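Weriner Support
Ticket: left hand-held gripper drops out of tracking during two-handed demonstrations
Site: Plerham, bay with the white table
Status: Resolved, monitoring
Opened: May

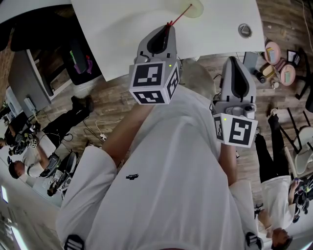
The operator works two-handed, one gripper per hand, with a marker cube under each. Recording starts normally. Partway into an episode the left pose freezes, then jumps to a new position when tracking comes back. The right gripper is not affected. Out of 80 episodes recorded on the morning shift, 38 were rejected by the Sornel checker with "pose gap, left".

09:10 – Swapped the left and right cubes and reloaded the cube IDs. Fault stayed on the left side. Cube and print ruled out.

09:45 – Checked the indicator light on each cube. Both green. Battery levels normal in Araya.

10:20 – Replayed eight rejected episodes. In every one the gap begins when the left wrist rolls inwards during the reach across the table. One marker face stays visible to the tracker, at a steep angle, and the solver discards it.

10:50 – Asked site whether the tracker settings had been changed. Site confirmed the profile was reset after the last Araya update. The reset had put the gap limit back to default and switched off single-face tracking.

11:30 – Restored the old profile. Gap limit set to 400 ms, single-face tracking on for both cubes. Restarted the recorder – a reload alone does not pick up the change.

12:15 – Site recorded a short test batch with the same operator and the same reach. No left pose gaps reported.

14:00 – Rejected episodes cannot be repaired, as the missing poses were never written. Site will record them again. Accepted episodes from the morning can be kept.

Open item: the Araya update should not overwrite a saved profile. Passed to development as a separate ticket. Until it is fixed, export the profile before updating and import it again afterwards.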